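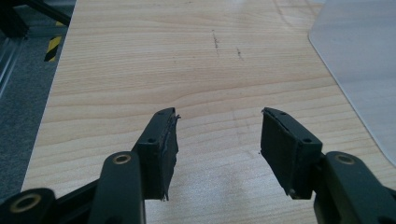
Issue #1000
Marks on worktable top will not wipe off
Status: Closed
Category: Furniture / Surfaces
Site: Clernthorpe, ground floor workroom
Asset: Skustitz table, light wood-grain top, asset tag 54
Priority: Low
Reported by: Workroom desk

Report

There are two dark marks on the top of table 54. One is a faint, thin streak with breaks in it. It runs across the grain. The other is smaller, a short diagonal smudge just to the right of the streak. Both survived the normal end-of-day wipe with a damp cloth. The rest of the top looks the usual beige.

Please advise what can be used on this surface. The only cleaner in the cupboard is the Woo cream, and the label on the tin says to test first on "sealed tops" without saying what that covers.

Facilities desk, 9:20 a.m.

Ticket accepted. Before anything else is applied to the top, please do the following and reply with the results.

Run a fingernail lightly across the streak, at a right angle to it. Report whether the nail catches.

Look along the surface from a low position with a lamp at the far side. Report any dent, groove, or raised edge.

Press a strip of white paper on the smudge for a few seconds and lift it. Report any color on the paper.

Do not use the Woo cream yet. It contains a fine abrasive, and on a low-sheen top it can leave a polished patch that shows more than the original mark.

Workroom desk, 10:05 a.m.

Nail does not catch on the streak at any point. Nothing raised or sunken on either mark with the lamp. Paper came away clean from the smudge.

The smudge feels the same as the surface next to it. The streak feels very slightly draggy at one end, but that could be residue from the cloth.

Facilities desk, 10:30 a.m.

Those results point to material transferred onto the finish, with the finish itself intact. A cut or scratch through the coating would normally catch the nail or show as a line under the lamp. Ink or marker has not been ruled out for the smudge. The paper test only picks up fresh ink.

Step 1. Mix a small amount of plain dish soap in warm water. Wring a soft white cloth until it no longer drips. Wipe along the grain, then wipe again with a second cloth dampened with clean water. Dry right away.

Step 2. If a mark is still there, use a white vinyl eraser. Short strokes, light pressure, same direction as the grain. Brush the crumbs off with a dry cloth. Do not blow them off.

Stop after each step and look from the low angle again. If the area has changed sheen, stop completely and update this ticket.

Workroom desk, 11:40 a.m.

Step 1 done twice. No difference to the streak. The smudge may be a little lighter, hard to tell.

Step 2 done on the streak only. The upper part has broken up and most of it has gone. Gray crumbs on the eraser. Sheen unchanged. The smudge has not been tried with the eraser. Should it be?

Facilities desk, 11:55 a.m.

Yes, go ahead on the smudge. Clean the eraser on scrap paper first so the gray does not get rubbed back in.

Gray crumbs are consistent with a rubber or soft plastic scuff. It does not tell us which object made it. Table feet, bin rims, and the corners of the old storage trays have all left similar marks on tops at Zivotville.

Workroom desk, 1:15 p.m.

Streak is now down to two dots that only show under the lamp. Smudge did not respond to the eraser. Same size, same color, no crumbs.

Facilities desk, 1:30 p.m.

Treat the smudge as a separate problem. Next is isopropyl alcohol, 70 percent, on a cotton swab. Table 54 came with the second Skustitz order and we do not have a finish sheet for it, so a spot test is required.

Spot test: underside of the front edge if it carries the same finish, otherwise the back corner. Touch the swab to the surface, wait ten seconds, wipe dry. Wait an hour. Look for whitening, stickiness, or loss of sheen. If there is any of these, do not proceed.

If the spot test is clear, roll the swab over the smudge without scrubbing. Change the swab as soon as it picks up color. Wipe with a damp cloth afterward.

Windows open, no heat gun or soldering work in the room during this step.

Workroom desk, 3:50 p.m.

Underside is bare, so the back corner was used. No change after an hour. Smudge took three swabs. First two picked up dark brown, third was clean. A pale shadow of the smudge is left and can be seen by someone who knows where to look. Remaining dots from the streak were wiped at the same time and are gone.

No sheen change. Top is dry.

Facilities desk, 4:10 p.m.

The shadow is acceptable. Further solvent on the same spot is more likely to dull the finish than improve it. Do not follow up with the Woo cream or furniture oil. Oil makes the next scuff harder to remove.

Cause: not established for either mark.

Resolution: streak removed with vinyl eraser and alcohol; smudge reduced with alcohol. No repair or replacement needed.

Follow-up items

Supplier asked for the finish sheet covering tables 39 and 54. Attach to both asset records when received.

Woo cream to be moved to the sink cupboard and labeled for steel and ceramic only.

White vinyl erasers added to the workroom stock list, one box.

Related: #200 (ring marks on the Zivotville reading table, closed, refinished)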